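Titalgate Workshop, Sorting and Packing Line
Progress report, second period
Last updated: December, 4:40 pm

To: Shoshana Nakamura
From: Darcy Bolger

Shoshana, short version first. Cell is running on both benches. People are still employed, same headcount as the last report, hours unchanged. Behind on the returns bench, ahead on training. Details below, sorry for the rough notes, I am writing this between shifts.

What got done

Ileo arm moved from the test corner to bench two. Guarding signed off. Sorensen came back for the second visit and redid the wrist cable, which kept snagging on the bin lip. No snags logged since.

83 toy and puzzle parts now in the pick list, up from 60. Wood and plastic mostly. Thin flat stuff is still slow. So is anything that lands leaning on something else, the arm goes in, backs out, goes in again. Sorting staff find this funny for the first day and then they don't.

Six people trained to run the cell, four of them from the packing side. That was the target for the end of next period so we are happy with it. Training is two mornings plus a shift with someone next to you. We tried one morning. Not enough, people were nervous about the restart sequence and called the lead over every time.

What changed for staff

Lifting is down. The full bins used to get tipped by hand and now they roll straight in. Nobody misses that job.

Talking is down too and this one I did not expect. When two people sorted across from each other they chatted all shift. Now one minds the cell and the other is over at inspection. Came up in both staff meetings. We moved the inspection table closer so they can at least hear eachother. Helps some. Would like to do better in the new layout.

Inspection itself is harder work than picking was. More looking, more deciding, is this mark okay, is that chip okay. Eyes get tired. We now swap people at the break. I want to look at pay grade for that role, it is not the same job as before and I don't think we should pretend it is. Will send numbers seperately.

Two staff asked not to work with the arm. Fine for now, both are on Kunia orders, which stay hand packed under the contract.

Problem areas

Mixed bins. Big wooden pieces end up on top of or against the plastic ones and the arm needs a clear side to grip. Operators have started spreading the bin out by hand before start, which works but is the kind of chore we said would go away. Looking at a shallower tray.

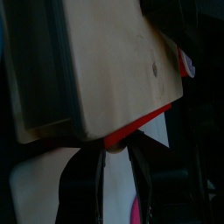 Wrist camera, wooden block with red plastic below it, gripper fingers at the bottom.

Surface marks on wood. Camera picks up knots and smudges and we have not settled what counts as a reject. Inspection and I disagree on this, frankly inspection is probably right. Written standard to follow.

Next period

- shallow tray trial, bench two first
- returns bench, finally
- reject standard for wood, agreed with inspection staff
- pay grade paper to you
- refresher for anyone who trained early and hasn't run the cell since

Budget is within the line except the Sorensen visit, which went over on travel. Receipts are with the finance copy. Need a yes or no from you on the tray money before I can order.

Darcy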